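Home | Data | Tasks | Changelog | Contact

# Vundik Tidy-Up Set, v4

Vundik is a set of 155 recordings of two robot arms putting small things away. If you came to learn whether a machine can do your chores yet, the short answer is no, but it can do a corner of one, slowly.

## What's in it

Each episode starts with a few odds and ends on a wooden table and a basket off to one side. Success means the item is in the basket and the arms are clear of it. "Near the basket" was a success in v3. Duygu Taşdemir put a stop to that.

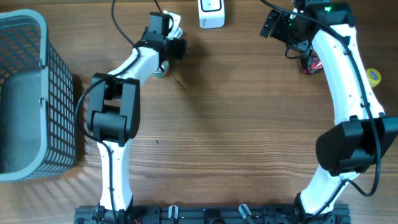 Episodes are capped at 1000 steps. A toddler would be done well before that, though a toddler would also take everything back out. Failed runs are kept and labeled `fail`, with a one-word cause. The most popular cause is `dropped`, followed by `dithered`.

## Known problems

- Seven episodes have the two arms' joint logs swapped. See `swapped.txt`.
- Lighting changes through the day. We own no curtains.
- Nothing here is soft. Laundry is on the list for June, and Taner Çınar won't say which June.

## License

Free for research. Please don't use it to sell anyone a butler.

Related:
- Kaplan drawer set
- Plurnley dish-rack notes

Maintained by Yuto Fukuda, Lukville | Updated August 5, 2020 | Back to top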